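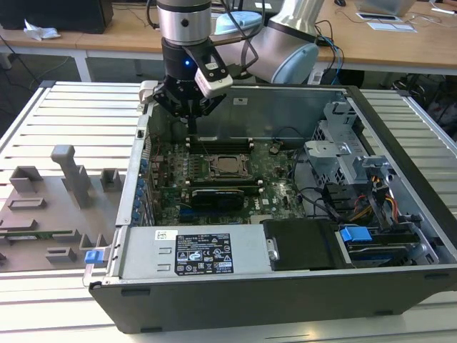 Murnley 400 Refurbished Desktop Tower

The Murnley 400 is a full-size office tower sold as a bare unit or as a ready-to-use computer. It suits small offices, front desks, school labs and homes where a desktop stays in one spot for years and gets used every day. All units are taken in from business leases, cleaned, tested and sold with a 10-month parts and labor warranty.

Item number: 455-T
Condition: Refurbished, grade A or grade B
Availability: Ships from our Grastelmont warehouse

What you can order

Bare unit. Case, motherboard and power supply only. No processor, memory or drive. Choose this if you already have parts or want to pick your own.

Office build. Processor, 8 GB of memory, solid state drive and a clean install of the operating system. Good for email, spreadsheets, web work and video calls.

Records build. Same as the Office build, with 16 GB of memory and a second hard drive for storage. The second drive is a standard 3.5-inch model and can be replaced without removing the first.

A keyboard, mouse and monitor are not part of any build. Power cord is included with all three.

Grades

Grade A units have light marks at most, mainly on the bottom and rear. Grade B units may have scratches on the side panels, a worn front label or small dents that do not affect the fit of the cover. Both grades pass the same tests. We do not repaint cases.

Testing

Each Office and Records build runs under load overnight before it is packed. Fans are replaced if they are noisy, and the clock battery is replaced on every unit. Bare units are tested with a shop processor and memory, which are then taken out again. The test sheet goes in the box with the name of the person who signed it – please keep it, as we ask for the sheet number on warranty calls.

Setting up a bare unit

Check the processor list before ordering. It is on the support page under "Murnley 400" and was last updated Sep 7, 2020. Processors that are not on the list may fit the socket and still fail to start the machine.

Lay the tower on its side to fit the processor and memory. Memory should go in matched pairs if you are using more than one stick. Thermal paste is not included. The Joreo cooler (sold separately) comes with its own mounting screws and fits without changes to the case.

Size and placement

Leave at least four inches behind the tower for cables and airflow. It can stand on the floor or on a desk. On thick carpet, use the Osei floor stand, which raises the case enough to keep the lower vents clear.

Shipping and returns

Orders placed before noon leave the next working day. Towers ship one to a box, and the box with foam weighs 31 pounds. Unopened units can be returned within 31 days for a full refund. Opened units can be returned in the same period, less the cost of shipping. Bare units with bent socket pins cannot be returned, so please look at the socket when the unit arrives and tell us the same day if something is wrong.

Orders of 10 or more

Quantity pricing starts at 10 units of the same build. We can load your own disk image at no charge if it reaches us before the order is packed. Contact Lamisi Aryee in business sales for a quote. Lead time is normally one week – longer in January, when many schools reorder.

Parts and service

Spare side panels, power supplies, drive brackets and front panel cables are in stock while supplies last. For repairs in or out of warranty, write to Kekeli Acheampong at the service desk and include your item number, build and test sheet number.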